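Workshop notebook, March – the kitchen corner

Started just after nine, with the kettle on and the radiator making its usual noises. I had promised myself I would write up the kitchen corner properly this time, instead of leaving three lines and a drawing of a shelf as I did for the sewing bench, so if this runs on, you will have to forgive me, or skip to the bit with the temperatures.

The idea, for anyone coming to it cold, is that the back end of the workshop should have a place where we can warm lunch, dry small samples and soften the odd bit of wax without carrying everything down two flights to the canteen at Drunesen. Janka has been asking for it all winter. She had her pasties on the radiator for a while and they never did get properly warm, poor things, though she ate them with great good cheer.

Table first. I wanted to leave the top bare and Bohumila wanted a cloth, and Bohumila won, and I have to say she was right. The light blue one came out of her own linen cupboard, and she ironed it before she brought it, which is more than any cloth of mine can say. It softens that end of the room no end. I did worry about having fabric near something that gets hot, so we agreed that it has to lie flat under the oven and well clear of the door, and that it goes through the wash whenever it has crumbs or wax on it. If anybody scorches it they can explain themselves to her, and I shall be out at the timber yard.

The oven was Dušan's find. He had it from his sister when she moved into the flat with the fitted kitchen, and it had lived in his hallway ever since with the post on top of it. I cleaned the inside with bicarbonate and a soft cloth, left the paste on while I answered my letters, and wiped it out twice. There is a stain at the back of the floor that I have stopped arguing with. The crumb tray slides out from the front and wants a wiggle to the left when it goes home again.

Then the warming test, before anyone trusted it with anything. I borrowed the dial thermometer from Ctibor's drawer (returned, Ctibor, second compartment, in its sleeve) and stood it in the middle of the rack. With the dial set to 200 it overshot for a bit and then settled nicely. Set to 80, which is the one I care about for drying, it wandered more than I would like, and I have written a note to myself to try it again with a tile on the rack to steady it. My feeling is that small ovens of this sort all wander at the low end, and a tile or a bit of old quarry slab does wonders. 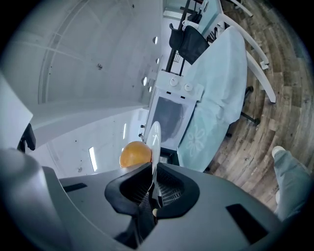

Can we dry the clay test pieces in it as well as warm food?

Samples and lunch can share the oven as long as they never share a session. Clay goes on the old tray marked with tape, at 80, with the door propped, and the oven is wiped down before food goes back in. Nothing glazed, nothing painted and nothing that smells should go in at all.

Ctibor asked whether we ought to have a second oven just for samples, and in a perfect world we would, but the Sýkora order has to be paid for first and I don't fancy raising it before then. We left it that if the drying gets to be a regular thing we talk again.

Had a good tidy round the shelving rack while I was down that end. Wire shelves are a blessing for air and a curse for anything small, and I have now fished one too many drill bits out from underneath. Natália suggested lining the bottom shelf with card, and I cut a piece from the Bemell delivery box, which fitted so well that I felt unreasonably pleased with myself for the rest of the morning. Mugs and plates to go on the middle shelf, dry goods above, and please, no solvents on that rack at all, however briefly. They have their own cupboard and it has a perfectly good door.

The mesh chair keeps drifting back there. I don't mind it, it is a comfortable chair and a nice spot to wait for a pie, but it does want pushing in afterwards so that we can get at the shelves.

Lunch was the proper trial, of course. Janka put in 5 cheese rolls at 180 or thereabouts (her way of turning a knob is more of a gesture) and they came out brown at the back and pale at the front, so turn the tray halfway through. Very good, all the same. Bohumila had brought plum jam and we sat far longer than we should have.

Still to do:
Try 80 again with the tile in, and write down the reading every 5 minutes.
Ask Dušan whether his sister kept the second rack.
Oven gloves, a proper pair. The tea towel is too thin.
Devano catalogue is on my desk if anyone wants to look at hooks for the mugs.
Fresh bicarbonate, I used the last of it.

Switched off at the wall at half past four and left the door ajar to air.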